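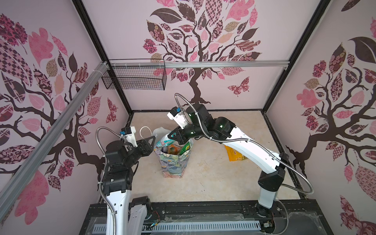 What happens to the packing staff when robots take over the bagging at Dollcombe? They keep their jobs and move to checking orders, gift wrapping and running the new cells.

Home | News | Jobs | Contact

DOLLCOMBE, June 20, 2026 – Prirnville is delighted to bring its Girna two-armed packing cells to the Aigner warehouse. A trial that began in February covered 2227 orders, and 13 packers have now trained to run the cells themselves. Evening shifts finish earlier – a change staff asked for.

Comments

My wrists are already thanking you!

Will the night team get trained too?

Good news. More on pay please.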